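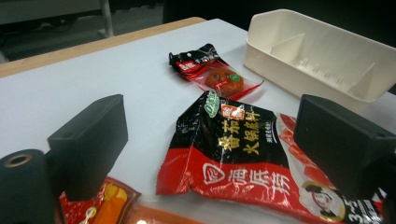
Posted by Gifty Amegashie, Zornville Robotics Club | Updated Apr 26, 2022

Frequently asked questions: packing challenge

What is the packing challenge?
Teams teach a two-fingered gripper to pick up food packets and put them where they belong. The club has run it since January. It is our main project until the summer break.

Do I need to have done any robotics before?
No. Xinyi Lü runs a beginners' hour before each session. If you can use a spreadsheet you can label recordings, and most people start there.

What do we pick up?
Ordinary shop packets. Hotpot base and marinated eggs are both allowed. Soft bags are harder than boxes as they crease differently each time, so they score double. You may bring your own, sealed and in date.

How many recordings does a team need?
The minimum for entry is 200. Team Brekel handed in 368 last term and Team Yan handed in 845. Marks are given for clean recordings, so please don't pad the total.

What counts as a clean recording?
Start with the fingers open and clear of the packet. Close, lift, place, open again. Keep your free hand off the table. If you drop the packet, stop and start a new recording.
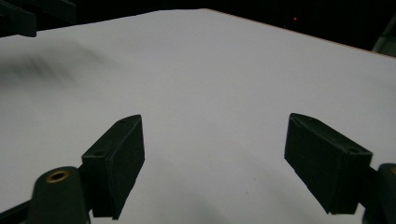

Go slowly on the way down. Most rejected recordings come from people rushing the last bit before the fingers close.

Can I take a gripper home?
Not at present. Book a slot with Bart Kuipers, two hours at most per team.

Who does the marking?
Giorgia Ferraro and Xiuying Tang. They both watch every recording, and if they disagree it goes in.

Which software do we use?
Rultix, on the club laptops. Save to your team folder and not to the desktop, which is wiped after each session.

Can I change teams?
Yes, up to the point where your team hands in its first batch. After that, ask Gifty.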